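Speaker notes, long version
Shoes at the Door: why I started asking guests to take them off, and what happened to my house
Wed 12 August, lunchtime talk, upstairs room

(Start before they've finished their sandwiches. Wait for the door to close.)

Hi everybody. Quick show of hands: who takes their shoes off when they come home? Okay. And who asks guests to do it? See, that's where the hands go down. That's my whole talk, the gap between those two shows of hands.

I grew up in a shoes-on house. Shoes on the carpet, shoes on the couch if my mother was out, shoes on the bed if you were really living dangerously. We weren't slobs! My parents vacuumed like crazy. It just never came up. Shoes were something you put on in the morning and took off at night, like a watch.

Then I rented a room in a house in Dinard for a winter (long story, there was a job, the job was bad, skip it unless somebody asks). First evening I walked straight in with my boots on, across this pale floor, talking the whole way, and my landlady followed behind me with a cloth. She didn't say a word. She wiped and nodded and wiped and nodded, all the way down the hall to my room. I have been embarrassed in a lot of places but that hallway is up there.

(Pause. They usually laugh here. If they don't, move on fast.)

So by the second week I was a convert. It wasn't about dirt for me, not at first. It was the feeling of the day being over. You know that thing where you're home but your head is still at work? I'd sit down on the little bench, pull off the boots, and something in my shoulders dropped. I still get that. I get it more from shoes than from wine, and it's cheaper.

Okay, the entryway. This is the practical part, so get your pens out if you have pens.

The biggest mistake I made when I moved back was thinking the rule came first. I put up a sign. A sign! In my own house! It said PLEASE REMOVE SHOES in capitals, and people read it, and then stood there on one leg holding on to my coat rack, which fell over. Twice. The rule is no good without somewhere to sit. Get a bench, a stool, a sturdy crate, whatever you've got. Put it where a person would naturally stop, and leave enough room to stick a leg out.

Mine is a Marciniak bench, the long low one. I paid too much for it and I'd do it again. My brother-in-law is a big man and he can sit on it and tie his laces without the bench making any remarks.

Then you need somewhere for the shoes to go. I've been through all the options:

The rack. Fine for people who live there. Guests won't use it. They don't know which shelf is theirs and they don't want to touch your sneakers.

The basket. Terrible. I loved how it looked and I hated every minute of owning it. Everything ends up upside down with the laces knotted together, and at the end of a party people are on their knees digging.

The mat. This is the winner. A big, plain, ugly rubber mat with a lip on it. People see shoes lined up on a mat and they add theirs to the line. I don't have to say anything.

(Sip of water. Check the clock. Should be a third of the way through.)

Now slippers. This is where I get the most pushback, so let me take it slowly.

If you ask somebody to take their shoes off, you've taken something from them. Maybe they have a hole in their sock. Maybe they're short and those were heels. Maybe their feet are just cold. So I think you owe them something back, and that something is slippers. Clean ones, more than one size, out where they can see them. I don't like having to ask for things in other people's houses and I bet you don't either.

I keep mine on a tray. Two side by side, toes pointing away from whoever's about to step in, so you walk right into them and go. It takes a second to turn them around and it makes people ridiculously happy.

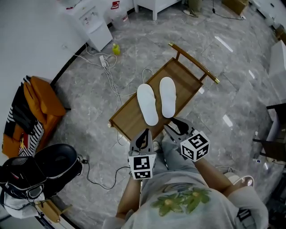
Doesn't all this make guests feel like they're being inspected? That was Jerkari, after the last time I gave this talk, and Jerkari wasn't being mean about it. Jerkari had once been handed a pair of slippers at the door by a host who then stood and watched them go on, and spent the entire dinner thinking about toes.

I've chewed on that a lot. And I think it's fair! There is a way of doing this that feels like airport security. So here's what I changed. I don't stand there anymore. I open the door, I say hi, I take my own shoes off if I happen to have them on, and then I walk away to the kitchen and shout something about drinks. People do what they like while I'm gone. Most of them come through in slippers. Some come through in socks. Every now and then someone comes through in shoes, and you know what, I give them a drink.

(Slow down here, this is the bit people write to me about.)

Who gets a pass? Anybody who needs one. My aunt has supports in her shoes and she isn't safe without them, so she wipes her feet and comes in. The plumber gets a pass, he's wearing steel toes for a reason and I have a lot of heavy things. Little kids who've just learned buckles get a pass, unless you've got all afternoon. If somebody hesitates at the door, I say "oh, leave them on, it's fine" before they have to explain. I'd much sooner mop than make a person tell me about their bad hip in the hallway.

Parties are their own animal. Past a certain number of guests the mat overflows, everyone's in black ankle boots, and you will absolutely send somebody home in the wrong pair. I did it in November. They weren't even the same size. For big parties I just roll up the good rug, let everybody keep their shoes on, and clean the next morning with the radio turned up.

Let me talk about money for one minute, because I did say it would be practical.

My floors got refinished before I had the rule, and the bill was 2,000 dollars. I had that number on the fridge for a while as a sort of warning. I can't promise you'll never need it done if you go shoes-off. I've got a dog, and he doesn't take anything off. But the hallway used to have a gray path worn down the middle, and it hasn't come back, and I'm pretty smug about that.

What I spend now is mostly on slippers. I buy the washable kind, in plain colors so that a lost one isn't a tragedy. They go through the machine on cool in an old pillowcase and dry on the radiator shelf. I toss them when the soles go flat. I tried the paper-thin throwaway ones and they slid all over the stairs, so those went in the trash. Please check the soles on whatever you buy. Socks on stairs aren't great either, now that I'm on the subject.

And a shoehorn! A long one, hung on a hook by the bench. Mine's from Jeteck and it's the most borrowed object in my home. People pick it up as a joke and then use it, and then ask where I got it.

(If running late, skip the next part and go straight to questions.)

Small things that took me years:

Put a light over the bench. I used to have one dim bulb at the far end of the hall and everybody was tying knots by feel.

Boot season needs a second mat. Salt gets everywhere, and it creeps.

Tell people before they come, if they're coming for the first time. I just put it in the message with the parking stuff. "Street parking's easy, we're a socks house, slippers here if you want them." Then they can pick their socks. I would want to know.

Don't apologize for it in a long speech at the door. I did that for years. I'd start in on Dinard and the landlady and the cloth, and they'd be standing there with a casserole.

If you live with someone who doesn't care about any of this, start with the bedroom. That was our deal at home. Shoes could go anywhere except the bedroom, and it crept outward from there, first the upstairs, then the stairs. It took most of a year. The garage door is still disputed territory.

(Questions. Somebody will ask about the dog. Answer: towel by the back door, front paws first, low expectations. Somebody else will ask about heated floors, and I don't have them, so throw that one to the room. Leave the bench catalog on the table by the coffee and get it back before leaving.)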